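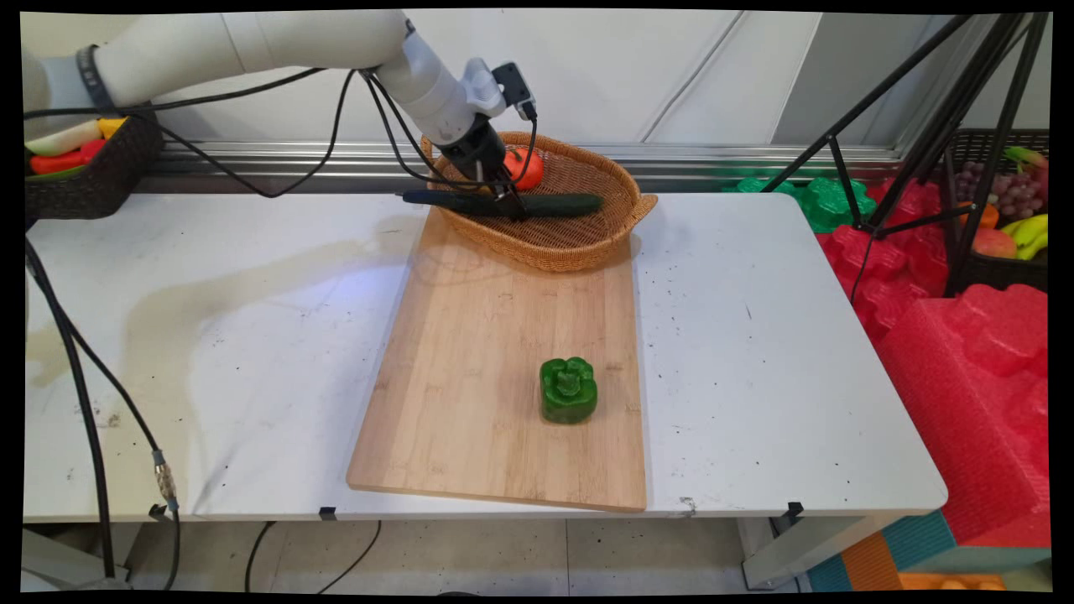 Cucumber and tomato, wicker basket.

Parviz Nouri
Friday, September 25, 2026

1/ Notes on the Sulero bakery opening in Nurstead, from someone who reads permit filings for fun. It opened last week in the old shoe repair unit on Flakbridge Road. Most of the coverage has been on the frosting. I am more interested in the buildout.

2/ The unit had been vacant for 13 months. The previous lease was retail only. Sulero needed a change of use to food preparation, which in Nurstead means a grease interceptor, a three-compartment sink, a separate hand sink and a new exhaust calculation. The application went in last winter.

3/ First submission was returned over the interceptor. It was sized for a counter-service cafe, and the plan showed a full bakery with a 60-quart mixer and a dish machine. The resubmission moved it outside, under the rear parking strip. That cost them one parking space and a trench through good asphalt.

4/ Ovens: two electric deck ovens and one small convection oven. No gas. The building has a gas stub at the back wall, capped, and the plans leave it capped. The electrical service had to be upgraded for this, and the utility set the new panel in August. I would guess that visit held the opening date more than anything else did.

5/ Floor plan, from the public set. The front third is sales and seating. The middle is the counter and display case. The rear is production, with the walk-in cooler on the north wall. There is a pass-through window between production and the counter, so trays do not travel through the swing door.

6/ Seating is 26, including the bench along the window. That number is posted by the door. On opening day every seat was taken by the time I got a coffee, and the line ran past the dry cleaner. I stood.

7/ The franchise question comes up a lot, so: Sulero is not a franchise. It is a single owner with 6 locations, all in this county or the next one over. Nurstead is the first with its own production room. The others get par-baked goods delivered in the morning from the original shop.

8/ The owner is listed on the license as Iwasaki Foods. Someone asked me whether that makes it a chain. The zoning code sets its formula retail threshold above their store count, so for permit purposes it does not. What you call it in conversation is your business.

9/ Prices, since three people have messaged me. Plain croissant 3.75. Small loaf of milk bread 6.50. Drip coffee 2.75, no free refill. The whole cakes are order only with two days' notice, and the order form is on paper at the counter. There is no online ordering yet.

10/ The milk bread is good. The crumb is even and it slices without tearing on day two. The croissant was underproofed on the morning I went — visible dense band along the bottom. I would put that down to a new room and a new proofer and try it again in a few weeks.

11/ Parking. The lot behind the building is shared with the dry cleaner and the tax office. Bakery customers get the row against the fence. The signs went up late and two of them face the wrong way for anyone entering from Flakbridge Road. Street parking is one hour until six.

12/ Hours are 7 to 3, closed Mondays. The filing allows operation until 8 p.m., so they have room to extend. The staff member I asked said evenings were "not this year."

13/ Opening day traffic: I counted 166 people through the door in the first hour. Method was a hand clicker from the bench across the street, adults and children both, no correction for anyone who came back in. Treat it as a door count and not as sales.

14/ One complaint. The door swings outward across a narrow stretch of sidewalk, and with a line in place there is not enough clear width for a wheelchair to get by. The code requires the outward swing at this occupancy. A recessed entry would have fixed it but would have taken some of the bench. A rope on the curb side would be a cheap start.

15/ Correction to post 4: the convection oven is listed as a half-size unit on the equipment schedule. "Small" was my word.

16/ Next filing on my list is the empty bank branch two doors down. The application says "restaurant, limited service" and has a hood on the drawings. No tenant name yet. I will post the plan number when it shows up in the portal.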